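Home > Talks > Nultden Evenings > Making the Bed

Speaker notes, November, by the Likow housekeeping desk

Start with the duvet. Ask who smooths theirs. Wait out the silence.

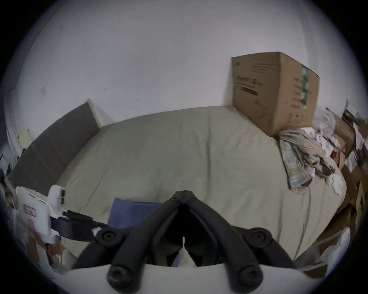 Vandenberghe wrote in after the last talk to say wrinkles are a moral position and 4 minutes is too long to spend on one. Read it straight.

Then pillows, and the cardboard box that moves in with them.
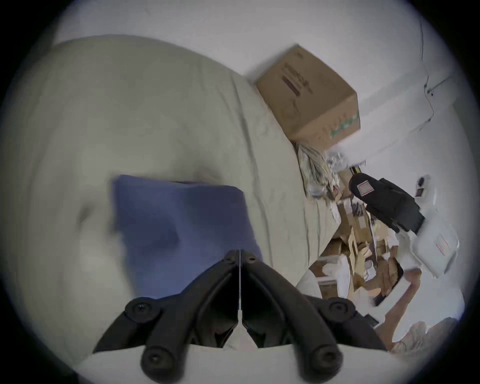
Fitted sheets

Pull the corners. Creases survive. Sip water. 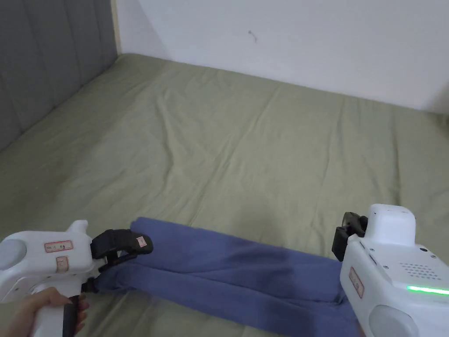

Green sheet, blue fabric folded lengthwise.

Take questions until the tea arrives.

We use cookies. Accept?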